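El cajón de los juegos, otra vez

Octubre y seguimos con cosas sueltas por todas partes. Va rápido porque esto sale a las seis y todavía me falta la parte de Oona.

Resumen para quien lea en el autobús: el jueves se ordena la mesa grande de Tistel. Toda. Rotuladores, vasos, cubos, fichas, lo que aparezca. Venid a partir de las cinco, con manos y con alguna caja si tenéis. De zapatos, mejor. Las de fruta no, que se deshacen.

De dónde sale esto: Parveen Khokhar hizo inventario del armario en septiembre y le salieron 946 piezas, contando las fichas pequeñas. De esas, 339 no pertenecen a ningún juego que tengamos. No sabemos de dónde vienen. Hay peones de tres tableros distintos y ningún tablero. Dados, muchos. Un reloj de arena sin arena. Parveen tiene la lista completa en la carpeta verde, junto a la fotocopiadora, por si alguien reconoce algo suyo.

Y luego está el tema de la mesa. Cada tarde se queda algo encima y al día siguiente el grupo de la mañana lo aparta, y al otro lo vuelve a apartar otro. Vasos de plástico, rotuladores con el tapón blanco, el cubo de Rubik de siempre. Poca cosa cada vez, pero suma.

La funda marrón se queda puesta, eso sí. Maham Lodhi pregunta si se puede estirar un poco por el borde de delante, que hace una arruga y ahí se tuercen las hojas cuando se escribe. Se puede. Entre dos personas, un minuto.

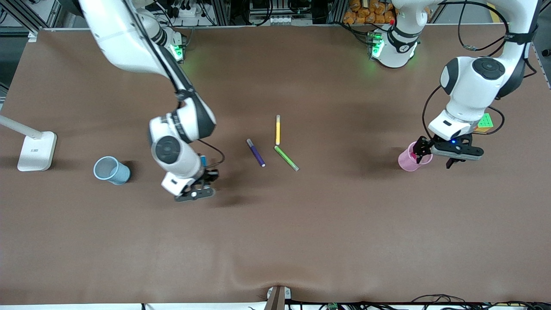 Qué va dónde

Lo acordado con Gregor MacBrayne el otro día, para no discutirlo otra vez el jueves:

Rotuladores – al bote alto, con la punta para abajo. El que no pinte va a la bolsa de reciclaje, no de vuelta al bote. Los morados y los amarillos son los que más se usan en el taller de carteles, esos que se queden a mano.

Vasos – los de plástico translúcido se lavan y se apilan en la balda del fregadero. El rosa incluido. Si alguien lo usa para remojar pinceles, que lo diga y le buscamos otro sitio, porque al estante de beber no vuelve.

Cubos y rompecabezas – cesta de mimbre, balda de abajo, a la altura de los peques. El cubo de Rubik, resuelto o no, también se guarda, no hace falta terminarlo antes (va por vosotros, grupo de las cuatro).

Fichas sin juego – caja aparte. Oranuch Paisan se las lleva a final de mes para el mural de Umwood, que necesitan 300 y les sobra sitio para mas. Colores los que sean.

Tableros rotos – cinta de tela por detrás, la ancha. Los que tengan la bisagra partida del todo, fuera.

Etiquetas: hay un rollo de 500 en el cajón de arriba. Letra grande, mayúsculas, y nada de "varios". La última caja de "varios" tenía pilas, un calcetín y medio dominó.

Lo que falta

Dos botes altos con peso en la base, que los ligeros se caen. Una cesta con tapa. Trapos. Si alguien tiene en casa un organizador de cubiertos que ya no use, nos va perfecto para los dados y los peones – preguntad a Oona Lahtinen antes de traerlo, que ella tiene las medidas del cajón.

Los juegos prestados a Appiah vuelven la semana que viene, creo que el lunes pero lo confirmo. Cuando lleguen se revisan piezas antes de gaurdar, por favor, no después. El año pasado los metimos directos y faltaban las cartas de uno entero.

Merienda: hay té y galletas. Si alguien se anima con un bizcocho se acepta sin preguntas. Café no, la cafetera sigue en el taller.

Apuntarse en la hoja de la puerta o contestando a este correo. Quien no pueda el jueves, que se pase cualquier mañana antes de las diez y Maham le da una caja para clasificar en casa. Las de fichas son las más entretenidas. La de cables no la quiere nadie, aviso.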